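Last updated: August

So the gripper bit me on Tuesday. Not badly! A pinch on the side of my thumb and a purple mark that looks worse than it feels. But I promised I'd write up the failures on here as well as the good days, and this was a proper failure, with a cause I should have caught two weeks earlier.

For anyone new, I do the bench work on a handheld gripper setup we call Galli. You hold it in your fist, squeeze the trigger, the fingers close, and everything gets logged so an arm can learn to do the same thing later. It's fun work most of the time. You pick things up and put them down, all day long, and then you go home and do the dishes with a weird amount of attention.

Our copy of Galli came over from the Udstead shop with a return spring that was rated for 4,000 squeezes. I know this because I've got the sheet, and I've also got the counter, and the counter said 1,159 when things started going bad. So I wasn't even a third of the way in. I felt very safe.

What I noticed first was the release. You let go of the trigger and the fingers are supposed to pop open right away. Mine were opening a hair late, then a bit later than that, and then on Tuesday, 11 runs into the morning, they stayed shut on me altogether. I did the dumb thing. I reached in with my other hand to nudge the lower finger open while my trigger hand was still half squeezed, and the linkage let go of whatever it was hung up on and went the wrong way. Hello, thumb.

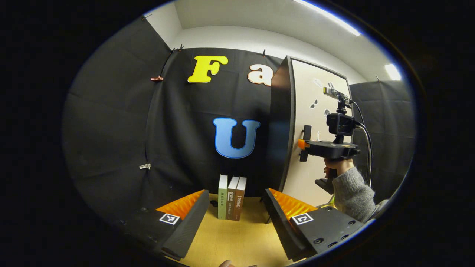

The stuck release is the part that bugs me, so let me get into it. I'd assumed it was the spring, everybody I asked assumed it was the spring, and I had a new spring in my hand before I'd even looked at the pivot. We'd been on book pickups all week, three of them standing up at the far end of the table with their spines facing out, and a book is a rotten thing to grab if your release is slow. With the brown one leaning over to the right like it does, there's hardly any room to be sloppy. You close on the spine, lift, set it back, let go, and if the fingers hang on even a moment too long the book comes back toward you and takes its neighbor with it. I kept blaming my own hands for that! I thought I was tired. Looking through the logs afterward, the delay was sitting right there in the numbers, getting longer every session.

When I finally took the thing apart, the spring was fine. The pivot pin had walked out of its seat just far enough to rub on the side plate, and it had chewed up a nice little ring of black dust in there. A pin that sits straight moves freely. One that's crooked moves freely until you squeeze hard, and then it wedges. That's why it came and went, and why my quick check each morning (two soft squeezes, looks good, off we go) never found it.

The pin is supposed to have a retaining clip on it. Ours had the groove for the clip and no clip. I wrote to the Clustmont folks who build the linkage and they were nice about it and mailed out a bag of 14, so now I have clips for the rest of my life. They also told me to stop using the light oil I'd been using, Gemley, the one in the green bottle, on anything that close to a plastic part. Fair enough. I'd been putting it on everything.

Changes on my end: the morning check is now five hard squeezes, all the way down, with the release timed in the log. If it sticks, the gripper goes down on the bench and I take my hand off the trigger before I touch a finger. I wrote that last bit on tape and stuck it to the handle - it's already peeling, I need better tape.

Still to do is going back through the old sessions and tossing the ones with the slow release in them, because I don't want an arm somewhere learning to let go of a book the way I was doing it. That's most of next week gone. The thumb is turning yellow now.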